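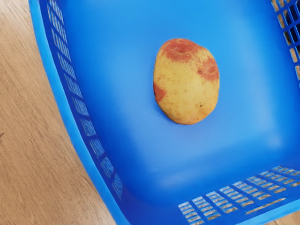
# Keeping potatoes through the winter (and what to do with them in the meantime)

I love a potato. I love them enough that I buy them by the sack when the farm stand has them in August, and over the years I've picked up a pile of little habits that keep them firm and sweet well past the holidays. Most of these cost nothing. A few came from my neighbor Irina Rusu, who grows more than she can eat and is generous with both the potatoes and the advice.

## Before they go away

**Don't wash them.** Brush off the loose dirt with a dry hand or an old soft paintbrush and leave the rest. Water gets into the eyes and any little nicks, and that's where rot starts. Wash right before you cook.

**Cure them if they're fresh from the ground.** Two weeks in a dim, airy spot around the temperature of a cool bedroom toughens the skins beautifully. I spread mine on newspaper in the back hall, one layer deep, and throw an old sheet over the top. Store potatoes have usually been cured already, so you can skip ahead.

**Sort into three piles.** Perfect ones go to storage. Scuffed or nicked ones go in the kitchen for this week. Anything soft, wet or smelly goes out. Be strict! One bad potato at the bottom of a sack can take a lot of good ones with it, and you'll smell it before you find it.

## Where to keep them

Dark, cool and a bit humid is what you're after, somewhere in the 40s. An unheated basement corner is lovely. So is a closet on an outside wall, or the bottom of a pantry away from the stove. My garage thermometer read 32 one January morning and I ran out in my slippers to bring the whole lot inside, so if you use a garage, check it when the weather turns.

The container hardly matters as long as air can move. I've used:

- paper grocery bags with the tops rolled down and a few holes punched in the sides
- wooden crates lined with newspaper
- plastic baskets with a cloth over them to keep the light out
- burlap sacks, which look wonderful and shed fuzz on everything

Sealed plastic bags are the one thing I'd steer you away from. They trap moisture and you'll have slime in no time.

Onions want their own shelf. They like it drier than potatoes do, and the two kept together seem to go off faster. Mine live on opposite sides of the basement stairs.

## Green spots and sprouts

Green skin means the potato has had light on it. The green itself is harmless, but it's a sign that solanine may have built up, and that's bitter and can make you sick. If there's a small green patch, cut it away generously. If it's green all over or tastes bitter, out it goes.

Sprouts are the same story. Short ones on a firm potato, pop them off and dig out the eye with the tip of a peeler. Long ones on a wrinkly potato, toss it.

Red or pink patches on a yellow potato are another matter. Plenty of bicolored varieties come that way and they're perfectly good, skin and all. They're gorgeous roasted in halves with the skins on.

## Using up the small ones

Little potatoes are my favorite, and they dry out fastest, so I eat them first.

1. Boil them whole in well-salted water until a knife slides in.
2. Drain and let them steam dry in the colander for five minutes.
3. Tip them onto an oiled sheet pan and squash each one with the bottom of a mug.
4. Oil, salt, and into a 450°F oven until the edges are brown and crackly.

Squash them thinner than you think you should. The crispy edge is the whole point!

If you only have one or two left, grate them into a frittata or simmer them in soup to thicken it. Leftover boiled ones keep a few days in the fridge and fry up like a dream for breakfast.

## A few odds and ends

- Yellow, waxy types hold their shape in salads and stews. Russets are for baking and mashing.
- Start potatoes in cold water so the middles and outsides finish together.
- Save your cooking water for bread dough. It makes the softest rolls.
- Peels (no green, well scrubbed) tossed with oil and salt crisp up in the oven while the rest of dinner cooks. Watch them closely.
- Go through the stash every couple of weeks. I do mine with the radio on, and whatever looks tired goes in that night's soup.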